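Clesari's Caldeira Is Getting a Co-op Mode, and I Did Not See It Coming
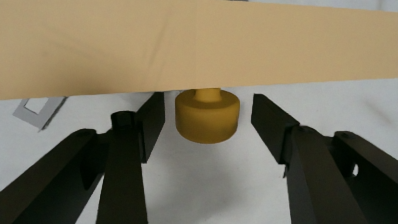 A computer-rendered view, sand-toned across the top, black and white below.

I had a whole different story planned for Thursday. It was going to be a grumpy little piece about inventory screens, and I still might write it, but then Clesari put up a new developer post for Caldeira and my morning went out the window.

The short version: the game is getting two-player co-op. Online and on the same couch, in a free update, with a public test coming in January on PC and the console versions to follow later.

If you haven't played it, Caldeira is the one where you run a lighthouse and a tiny ferry line on the rim of a flooded volcano. You fix the boat, you haul cargo, you read the weather wrong and lose all your onions. I've put way too many hours into it (my partner has asked me to stop giving the tide forecast at dinner) and the whole time I figured it was a solo game and always would be. Clesari said as much when it launched. Lead designer Tomás Azevedo told players back then that a second person on the boat would "break the quiet," and I remember nodding along when I read it.

So what changed? According to the post, which Azevedo wrote himself, a couple of people on the team built a rough co-op version over a break and kept playing it after they were supposed to be back on other work. "I was the last one to try it," he writes. "I played the first crossing with my sister, she ran us into the breakwater, and I stopped arguing."

The way it works sounds pretty simple. One player hosts their own save, the other drops in as a deckhand, and both of you can do every job in the game. You share money and cargo. Your tools are your own. The guest keeps any recipes and charts they find and can bring them back to their own save, but story progress stays with the host. That last part is going to annoy some people, and I'm one of them! I'd love to start a fresh run with a friend and have it count for both of us. Azevedo says they tried it that way and kept ending up with saves where half the townsfolk had met you and half hadn't, so for now it's a no.

Couch co-op is split screen, vertical only, and it can be turned off when both players are standing on the ferry. In that case the camera pulls back and you share one view. I really like that idea. The ferry deck is small, and there's no sense in showing it twice.

There's a bunch of other stuff in the update too. The harbor at Pamora, which has been sitting there behind a chain since launch with that one rude guard, finally opens. It comes with a fish market, a dry dock, and 22 new deliveries, some of which are built with two people in mind but can all be finished alone. Clesari was very clear on that point and repeats it a few times in the post. I get why. The forum had already started to worry before the thing was even announced, thanks to a leaked menu string that said "invite."

The boat upgrade cap is going up as well. Right now you top out at a hull rating of 2,260, and the update takes it to 3,000. I know that sounds like a boring number, but if you've tried the north crossing in winter you know exactly what it means. It means I might get the piano to the schoolhouse in one piece. I have dropped that piano in the water so many times.

One thing I'm less sure about is the weather. In co-op, storms are going to roll in a bit more often, and the post says the extra hands should make up for it. Maybe! My worry is that the slow stretches are what make the game, the part where you've got the engine running and nothing to do except drink coffee and look for the next buoy. If every trip with a friend turns into bailing and yelling, I'll miss that. There's a slider for storm frequency in the single-player settings already, and I've asked Clesari whether it'll carry over. I'll update this if I hear back.

As for the test, it's open to anybody who owns the game on PC. You opt in through the beta branch and it makes a copy of your save, so your real one stays put. Only the host needs to opt in for couch play, obviously, but for online both players need to own the game and both need to be on the test branch. No cross-play during the test. The studio says it wants cross-play for the final release and isn't promising it.

The console port is being handled by Hudau, the same folks who did the original one. That version ran fine for me apart from some ugly loading hitches near the old quarry, and the post mentions those are getting looked at. It doesn't give a date for the console update, only that it'll come after the PC one is finished. If you play on console like I mostly do, that means sitting on our hands for a while.

Price is the part I had to read twice. It's free. No deluxe edition, no co-op pass, no second-captain hat pack. There will be a paid soundtrack add-on with the Pamora music on it, and I'm going to buy it, since the accordion track in the preview clip has been stuck in my head since breakfast.

I'll be in the test the minute it goes live, and I've already talked a friend into being my deckhand. She's never played and she gets seasick in car games, so we'll see how far we make it. I'll write up our first few crossings once we've had a weekend with it. If you're jumping in too, leave your favorite route in the comments, and if anyone has found a good way to tie down that piano, please tell me.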